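Home Notes House Workshop Archive About Search

November
Posted by Corinne Nakamura

Skim coat, primer, white: notes on the back room wall

The back room wall was orange peel when we moved to Broltville, and somebody before us had patched it in several places without matching the texture. From the doorway it looked fine. With the lamp switched on in the evening it looked like a relief map. I decided to flatten the whole thing and paint it a plain white, and these are my notes, mostly so I can repeat the process on the hallway.

Sanding the texture off was the first plan. I gave that up after one test square. The old paint was a semi-gloss and it clogged the paper within a minute, and the dust got through the plastic over the door. A skim coat is slower per pass but much cleaner. I scraped the high points with a wide knife, washed the wall with a degreaser, rinsed it, and let it stand overnight.

Compound

I used premixed all-purpose compound for the first coat and the lightweight kind for the rest. Thin it. Straight from the bucket it drags and leaves ridges at both ends of the knife. I added water a little at a time until a spoonful slumped slowly off the mixing paddle, then put it on with a roller and pulled it flat with the knife while it was wet. A section about as wide as my reach is the most I can roll before the first part starts to set up.

The wall took three coats. The first fills the low areas and looks terrible. The second crosses the first at a right angle. The third is barely a coat at all, just a tight scrape to fill pinholes and knife lines. Between coats I knocked down the ridges with the knife held nearly flat, without sanding. All the sanding came at the end, with a pole sander and a fine screen, and took less time than washing the roller had.

The edges were where I lost time. Compound builds up in the inside corners, and once it has cured there the corner reads as rounded under any kind of side light. Marlene Kasten, who plastered for a living before she moved onto our street, told me to do one side of a corner, let it dry, and come back for the other side the next day. I had been doing both at once and dragging the knife through the fresh side each time.

Checking with light

Overhead light hides nearly everything. I checked the wall with a work light held close to the surface, moving it along slowly and circling each defect in pencil. Regular pencil only. Marker bleeds through primer, and I have the closet to prove it.

After that I switched to the lamp that would be in the room anyway, a Clanduvo floor lamp with a wide diffuser, 700 lumens, CRI 90. It is a much more forgiving test. A broad source gives soft edges to everything, shadows included, and small ripples disappear. If I had used only that lamp I would have stopped one coat sooner, and I might not have noticed the difference until summer, when the low sun comes in sideways. I would still check with the hard light first and decide what to ignore afterward.

Primer

Fresh compound is porous and old paint is not, so a skimmed wall has to be sealed or the finish coat dries at two different sheens. The fellow at Wojcik sold me a drywall primer and said one coat would do it. One coat did most of it. There was a band near the baseboard, where the third coat of compound had been heavier, that stayed dull, and I primed that part again. Vacuum the wall before priming and then wipe it with a damp microfiber cloth. Sanding dust left on the wall rolls up into small pills under the roller and they dry hard.

Color

I had assumed white was white. The can is Celten interior matte in their base white, untinted. On the stir stick it looked neutral. In the room it leans slightly warm, and in the brighter areas there is a faint pink or lavender cast that I did not see on the sample card. Shadows go the other way and look blue-gray beside it. Part of that is the lamp, part is the daylight coming in from the other side, and part is the eye balancing one against the other. Dwayne Pruitt suggested a drop of raw umber to calm it down. I tried that on a piece of scrap board, and it killed the pink but made the white look like an old refrigerator. I left it untinted.

Matte was the right choice for this wall. It scuffs more easily than eggshell, and it does not wash well, but there is no shine to catch on whatever ripples are left. I kept what was left of the can in a glass jar, filled to the top so it won't skin over, with the batch code taped to the lid.

Rolling

A short nap roller, with a 3 inch brush for cutting in. I cut in one edge at a time and rolled into it while the brushwork was still wet, otherwise there is a visible frame around the wall where the brush texture stops. Last strokes all in the same direction, floor to ceiling, light pressure. Two finish coats. I turned the heat down for the first one because the edge was drying faster than I could get back to it.

Things I would change on the hallway:

Mix the compound the night before. The bubbles rise out of it and there are far fewer pinholes to fill.

Buy a stiffer knife. Mine bowed in the middle and left a very shallow crown on every pass, which the next coat then had to take out.

Tape the outlet boxes. I cleaned compound out of the screw holes with a toothpick.

Take the baseboard off. I masked it to save an hour and spent longer than that cutting dried compound away from the top edge - and there is still a thin spot by the door that needs caulk.

The hallway has two light switches and a thermostat, so it will be fussier. I have not bought the compound yet.

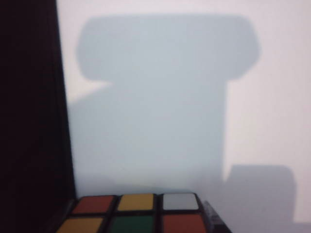
Smooth white, blue-gray shadow. The pinkish cast is strongest along the top and down the right.

Contact | © Corinne Nakamura | Back to top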